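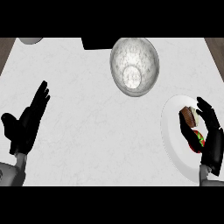

*By Muthu Shenoy | June 2020*

# Teaching a robot by hand or by remote: your questions

I run the help desk for the teaching course at Stamley, and the same questions come in every term, mostly from people who have just watched a very good sales video. I have been at this long enough to distrust the videos. The answers are mine, and a couple of them have annoyed our own sales people.

## What does "showing the robot" mean?

Two different things, and brochures like to blur them. In the first, you take hold of the arm and push it through the motion while it records its joint positions. In the second, you stay away from the arm and drive it with gloves, handheld controllers or a smaller copy of the arm. The second can also be done in simulation, with a drawn robot on a drawn table.

## Which one should I start with?

Remote control in simulation, if your robot has hands with fingers. Pushing an arm around is fine for a simple two-jaw gripper. Try it with two multi-fingered hands and you will run out of your own hands very quickly.

## Is simulation good enough?

Good enough for what? It's good for learning the controls and for finding out that your task is badly planned. A cake slice in simulation is usually a stiff block with a cake picture on it. It doesn't crumble or leave frosting on the fingers. If someone tells you their robot "handles cake" and all they have is simulated cake, ask to see crumbs.

## Why do your tasks always use kitchen stuff?

Plates, bowls and food give you a mix of shapes on one table, and everybody already knows how they should be handled. In the picture at the top of the page, the right hand is closed around a brown piece that looks like cake, with a small red and green fruit right below it, partly inside the fingers. That's a useful one to look at. Ask yourself whether you would call it a grasp of one thing or two, then ask the person next to you.

## So would you keep a demonstration like that?

Depends what the task sheet says. If it says "pick up the cake," I'd want the fruit left alone, and I'd look hard at the rest of the recording before keeping it. A single still can't tell you if the fruit got dragged along or stayed put. People grade from stills all the time, and I wish they'd stop.

## What should the other hand be doing?

If the task doesn't need it, park it. An open hand held up over bare table, well away from everything, is fine. What you don't want is drift. Operators forget the idle hand, it wanders, and the robot learns the wandering as if it mattered.

## How many demonstrations do I need?

More than the number you were quoted. The Wastau material we used to hand out said 70 for one pick-and-place task. We ended up with 380 before I was willing to show it to a visitor, and that was with the plate in much the same spot. Move the plate and you're collecting again.

## How long does a person need to get decent at driving it?

Most of our trainees throw away their first 11 tries. After that it varies a lot. Gamers don't do noticeably better, whatever you've heard. Patient people do.

## Can I feel what the robot is touching?

With most remote setups, no. Some gloves buzz. A buzz tells you there was contact but says very little about how hard you're squeezing. You'll be judging by eye, and black fingers hide a good part of whatever they're holding. Get a second camera view if the software allows one.

## Can I mix demonstrations from different people?

Yes, but label who did what. Two operators can do the same job in ways that don't blend, say one coming in from the side and the other from on top. The average of those may be a path no sane person would take.

## Is Grendedano better than Tefera for recording?

I've used both. Grendedano crashes less. Tefera makes it easier to trim the dead time at the start of a recording, which you should be doing anyway. Neither will tell you that a demonstration is bad.

## Will the robot then do the task by itself?

Sometimes, under conditions close to the ones you taught it in. Ask any vendor for the failure count along with the success count. If they only have one of the two, you have your answer.

## When is the next course?

September. Bring your own task, written down in one sentence. If it takes three sentences, it's three tasks.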